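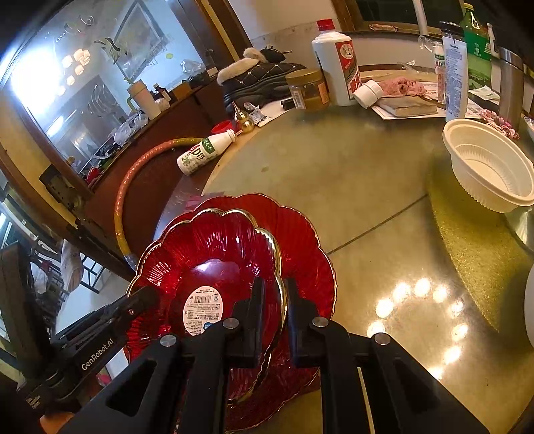 Re: [ginon-table] Red glass plates, sticker and storage

From: Estrella Medrano
To: ginon-table list
Message 2315

Dear all, dear Farhad,

Thank you for your patience, I wanted to try some things at home before I answer. I quote your message in pieces, so it is easier to follow.

Farhad Moradi wrote:
> Hello everybody. I bought a set of red glass plates with a wavy
> edge and a gold line on it, for my daughter's engagement dinner in
> April. Each plate has a paper sticker exactly in the middle, on the
> side where the food goes. I tried one with hot water and the top
> layer of paper came off but the glue stayed, and now it is worse
> than before. Is there a method which does not hurt the gold?

Yes, and your plates must be close relatives of mine. Mine are red too, with the petal edge, and the small one has the round white label with the barcode right on the raised part in the centre. The good news is that the label is far from the gold, so you can work in the middle and leave the rim alone.

What I do now:

Put a little cooking oil on a cotton pad and lay it on the sticker only. Leave it for 25 minutes. The pad should be full of oil but not dripping, otherwise the oil runs into the grooves and you will clean them with a toothbrush for a long time.

Push the label with your thumbnail or with a plastic card from one side. If it comes in small crumbs, put the pad back and wait again. Please do not use a knife. I did on the first plate and there is a fine scratch which I can see every time the lamp is on.

For the grey glue that remains, mix baking soda with a few more drops of oil and rub it with a finger, in circles, only where the glue is. Then wash with dish soap and lukewarm water. I would not take the baking soda anywhere near the edge, it is a mild abrasive and the gold is a very thin layer.

About the hot water: I would be careful with this also because of the glass. I don't know if yours is tempered, mine says nothing about it. From the cupboard in a cold room directly into very hot water is not a kind thing to do to any glass.

> Second question, can they go in the dishwasher? The seller,
> Zamudio, says "hand wash recommended" and I don't know how serious
> that is.

For me it is serious. I had dessert bowls from Cuvia with a gold edge and I put them in the machine every week. After nearly 6 months the colour of the line was more like weak tea. Noemí Cárdenas wrote here once that she uses the short glass program and her rims are fine, so perhaps she can tell us which detergent she takes. And the microwave, no, never with a metallic rim.

> Third: how do you stack them? When I put the small ones on the big
> ones they fit nicely, but I hear a noise that I do not like.

I know this noise. The small plate inside the large one looks beautiful on the table, and for one evening it is fine. For the cupboard I put something soft between. I cut circles from an old flannel sheet, a bit bigger than the base of the plate so that the cloth comes up the sides. Heriberto Hinojosa recommended the felt discs from Mivlow and they are good, but for 9 plates I found them expensive and the flannel costs nothing. Paper napkins work also, only they slide.

When you take them out, lift the whole pair by holding the big one from underneath with both hands. If you pinch the rims together, the gold of one rubs on the glass of the other.

One more remark for the dinner. Red glass is dark when it lies on a dark cloth and you lose the colour. On my round table, where the top is a pale green-beige and shiny, the red is much stronger and I use no tablecloth with them at all. If you have a white or cream cloth, this would be my choice. A gold glitter mat under each plate was my first idea, but I find it is too much together with the gold edge. I keep those for plain white bowls — maybe you have a different taste!

I still have no good answer for old price labels on the back of unglazed pottery, so if Teodoro Palacios is reading, I would be grateful for his method with the hair dryer.

Congratulations to your daughter, and please write how it went with the glue.

Kind regards,
Estrella

--
ginon-table: dishes, glass and everything we eat from
To leave the list, send an empty message with the subject "leave"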